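Cómo montar un punto de recogida de latas en un edificio de oficinas

Actualizado el miércoles, 25 de mayo de 2022

Esta guía explica cómo organizar la recogida separada de latas de bebida en un edificio con varias empresas. Está escrita a partir de lo que hicimos en el Undemwood, cuatro plantas con un comedor compartido en la baja. En un edificio más pequeño sobran algunos pasos. En uno con comunidad de propietarios faltará alguno, sobre todo el de los permisos.

Antes de comprar nada

Lo primero es averiguar qué se hace ahora con las latas. En nuestro caso había papeleras mezcladas en todas las plantas y un contenedor de envases en el patio que casi siempre estaba medio vacío. Pregunte a la empresa de limpieza a qué hora vacía las papeleras, en qué bolsas y dónde las deja. Pregunte también si el contrato contempla separar fracciones. El nuestro no lo contemplaba y hubo que añadir un anexo de media página, sin coste, pero tardó casi un mes en volver firmado.

Después conviene pasar una semana mirando dónde se bebe. No hace falta una encuesta. Basta con bajar al comedor a la hora de comer y a media tarde, y darse una vuelta por las salas de reuniones antes de que pase la limpieza. Apunte los sitios en un plano, aunque sea a mano.

Con eso ya se puede decidir el número de puntos. Nosotros empezamos con uno por planta y lo dejamos en dos para todo el edificio: uno en el comedor y otro junto al ascensor de la tercera. Los puntos con poco uso acaban recibiendo servilletas y vasos de café.

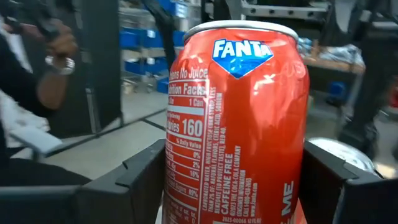
El recipiente

Un cubo con tapa y agujero redondo funciona mejor que uno abierto. El agujero debe tener un diámetro algo mayor que el de una lata normal. Si es mucho más grande entran botellas, y si es demasiado justo la gente deja las latas encima de la tapa. Nosotros recortamos las tapas con una sierra de corona y lijamos el borde.

Dentro va una bolsa resistente, de las de jardín. Las bolsas finas se rajan con el borde de las latas aplastadas y el líquido que queda acaba en el fondo del cubo. Ponga un cartón doblado debajo de la bolsa y cámbielo cada vez que se moje.

El cubo no debe quedar junto a un radiador ni al sol. En verano, dos días bastan para que aparezcan moscas.

Tamaño orientativo: con 12 personas por punto, un cubo de cocina de los grandes se vacía una vez por semana. A partir de ahí, es preferible aumentar la frecuencia antes que el tamaño. Un cubo muy grande y lleno de latas pesa poco, pero huele mucho y no cabe en el ascensor con el carro de limpieza.

El cartel

El cartel tiene que ir a la altura de los ojos, en la pared, no pegado al cubo. Ponga tres líneas como mucho:

Latas de bebida, vacías.
Ni botellas ni bricks.
Escurrir en el fregadero.

No ponga el logotipo del edificio ni frases sobre el planeta. La primera versión del nuestro llevaba las dos cosas y ocupaba una hoja entera. Cuando lo redujimos a las tres líneas, las equivocaciones bajaron bastante en pocos días.

Si hay dudas sobre un envase, lo más rápido es mirar el lateral. Muchas latas llevan impreso un símbolo de reciclaje cerca de la base. En las importadas puede haber además una dirección web con instrucciones del país de origen, que aquí no siempre sirven.

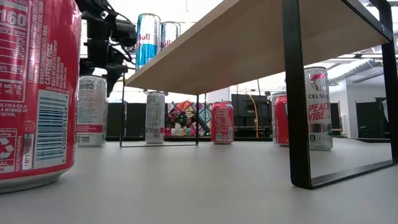 Lata roja de Coca-Cola sin cafeína, con el código de barras y el símbolo de reciclaje impresos en blanco.

Aluminio y acero

La mayoría de las latas de bebida son de aluminio, pero no todas. Para distinguirlas use un imán de nevera: el acero se pega y el aluminio no. Deje un imán atado con una cuerda al lado del cubo del comedor. Si el destino final es el contenedor de envases municipal, esta separación no hace falta y puede saltarse el apartado.

Nosotros entregamos el aluminio a un gestor, Economou, que lo recoge en sacos cerrados. Al gestor le interesa que el material venga limpio y sin mezclar. Un saco con demasiado acero se paga como chatarra corriente o se devuelve. Las latas de conserva van aparte, aunque estén lavadas.

Las anillas se dejan puestas. Cada cierto tiempo alguien propone guardarlas en un bote para una campaña. Puede hacerse, pero lleva trabajo y hay que saber de antemano quién las va a recoger.

Aplastar o no aplastar

Depende de adónde vayan. Algunas máquinas de devolución necesitan leer el código de barras y rechazan la lata deformada. Para la venta al peso, en cambio, aplastarlas ahorra mucho sitio. Pregunte antes al destinatario y escriba la respuesta en el cartel.

Si se decide aplastar, hay tres opciones razonables. Con el pie, en el suelo del patio y con calzado cerrado. Con una prensa manual de palanca, fijada a la pared. O con una prensa eléctrica, que para una oficina normal es un gasto difícil de justificar.

Compramos una Skekov de palanca por 149 euros. Aguanta bien, pero la placa de fijación viene con tornillos cortos para una pared de ladrillo hueco y tuvimos que poner tacos nuevos. Colóquela a la altura del codo y deje libre un palmo a cada lado. Debajo, una bandeja – siempre queda algo de refresco dentro.

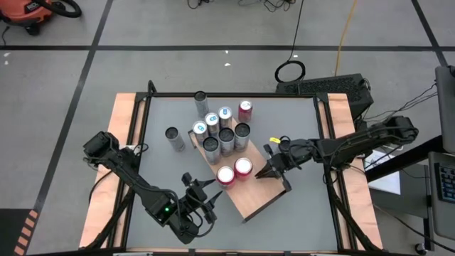
Segunda parte: el registro y la retirada · 1.306 palabras en total

Llevar la cuenta

El registro puede ser una hoja de papel colgada detrás de la puerta del cuarto de limpieza. Nosotros usamos Datura, la misma aplicación con la que reservamos las salas, porque permite añadir una lista compartida. Se apuntan la fecha, el punto y el peso del saco. Nada más.

Para pesar, cuelgue el saco de una báscula de maleta. No intente contar las latas de forma habitual. Lo hicimos una vez, en noviembre, para poder poner una cifra en el informe anual. Salieron 3.097 y ocupó a dos personas una mañana entera.

El peso sirve para dos cosas: avisar al gestor cuando hay suficiente para un viaje y detectar si un punto deja de usarse. Si el de una planta cae a la mitad de un mes para otro, lo normal es que hayan movido el cubo o que se haya caído el cartel.

La retirada

Fije un día y no lo cambie. El cubo se vacía aunque esté a medias. Los pasos que seguimos son estos:

1. Cerrar la bolsa sin comprimirla.
2. Bajarla por el montacargas, no por el ascensor principal.
3. Pesar y apuntar.
4. Pasar el contenido al saco del patio y retirar lo que no sea una lata.
5. Enjuagar el cubo una vez al mes con agua y un poco de lejía.

El paso 4 se hace con guantes gruesos. Una lata rota corta más de lo que parece.

El saco del patio tiene que estar a cubierto. Si se llena de agua no hay quien lo mueva, y el gestor descuenta la humedad a ojo. Un palé debajo ayuda a que no se pudra la base.

Qué hacer con el dinero

Será poco. Decídalo antes de empezar y por escrito, aunque sea en un correo. En el Undemwood se gasta en bolsas y guantes, y lo que sobra va al café del comedor. Si participan varias empresas, compruebe quién puede emitir la factura al gestor. Este punto nos tuvo parados más tiempo que todos los demás juntos.

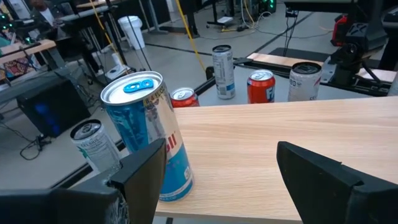
Un comentario recibido en esta página plantea que escurrir las latas en el fregadero del comedor acaba atascando el desagüe con rodajas de limón y trozos de pulpa, y que en su oficina lo resolvieron con una rejilla de malla fina y un cubo pequeño al lado para los líquidos.

Lo de la rejilla lo hemos probado y funciona. El cubo de líquidos nos gusta menos, hay que vaciarlo a diario y en fin de semana se queda. Si su fregadero desagua mal, la rejilla sola es suficiente, siempre que la limpieza la tenga en su lista.

Problemas habituales

Avispas. Aparecen a finales de verano. Tapa cerrada, bolsa nueva cada dos días y el saco del patio atado.

Latas a medio beber. Un segundo cartel pequeño sobre el fregadero da mejor resultado que ampliar el primero.

Aerosoles. No van aquí, ni siquiera vacíos. Si aparece uno en el cubo, apártelo y llévelo al punto limpio.

Cubos que desaparecen. Suelen estar en una sala de reuniones. Escriba el número de planta en la base con rotulador permanente.

Falta por añadir un apartado sobre las latas de las máquinas expendedoras, que en nuestro edificio gestiona el propio proveedor con su contenedor. Lo incluiremos cuando tengamos por escrito cada cuánto lo vacían.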